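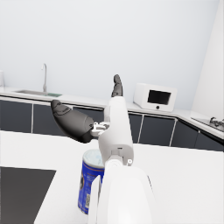
How Water Gets to the Kitchen Tap

A tap is the last part of a very long system. The other parts are pipes, pumps, tanks and filters, and most of them are underground or behind walls. This page follows the water from the place where it is collected to the place where it leaves the house.

Collecting the water

Most towns take their water from a reservoir, a river or a bore. A reservoir is a lake held back by a dam. A bore is a deep, narrow hole drilled down to water that lies between grains of rock and sand. The water in a reservoir began as rain. The land that drains into it is called the catchment, and what happens on that land affects the water. This is why many catchments are fenced and why swimming in them is often not allowed.

The town of Dadville takes its water from the Trikenon Reservoir, in the hills. The main pipe between the two is 40 kilometres long.

Cleaning the water

Water from a reservoir is called raw water. It contains mud, bits of leaf and living things too small to see. It is cleaned at a treatment plant in four stages.

Coagulation. A chemical is stirred into the water. It makes tiny specks of dirt stick together in clumps called floc.

Settling. The water moves slowly through a large tank. Floc is heavier than water, so it sinks to the bottom and is scraped away as sludge.

Filtration. The water passes down through a bed of sand. The gaps between the grains are very small and catch most of what is left.

Disinfection. A small, measured amount of chlorine is added to kill germs. Some of it stays in the water and keeps working inside the pipes. If you have ever noticed a faint swimming pool smell from a glass of water, that was chlorine.

Vendula Tichý, a water chemist at the Dadville plant, tests samples at each stage. One of her tests measures turbidity, meaning cloudiness. A beam of light is shone through the sample. Specks in the water scatter the light sideways, and a sensor measures how much has been scattered.

Making pressure

Water does not run out of a tap unless something pushes it. The push is called pressure. The simplest way to make it is to store the water somewhere high. Gravity pulls the water down, and the water in the pipes below is squeezed by the weight of the water above it. A pump lifts the water to the tank – this takes electricity – and after that gravity does the work.

The height of the water above the tap is called the head. A tank 40 metres above a tap gives four times the pressure of a tank 10 metres above it. The width of the tank makes no difference to the pressure. A wide tank only holds more.

People use the most water in the morning and early evening. The tank level drops at those times and is topped up overnight.

Inside the tap

Older taps have a rubber disc called a washer. Turning the handle winds a screw down and presses the washer over a hole. When the washer wears out, water creeps past it and the tap drips.

Many kitchen taps now have a single lever and a ceramic cartridge. Inside are two very smooth, hard discs with holes in them. Moving the lever slides one disc over the other. Where the holes line up, water flows. Lifting the lever changes how much water comes through, and swinging it sideways changes the mix of hot and cold.

Down the drain

Under most kitchen sinks there is a bent piece of pipe called a trap. Some water always stays in the bend. It blocks the pipe like a plug and stops smelly air from the sewer coming up into the kitchen.

Cooking fat should not go down the sink. It is runny when hot but hardens in cool pipes. Wenceslao Palma, a plumber, cleared a blocked kitchen drain in Dadville last December and found a plug of hard fat 90 centimetres long.

Words to know

Catchment: land that drains into a reservoir or river
Floc: clumps of dirt stuck together
Head: the height of water above a point
Turbidity: cloudiness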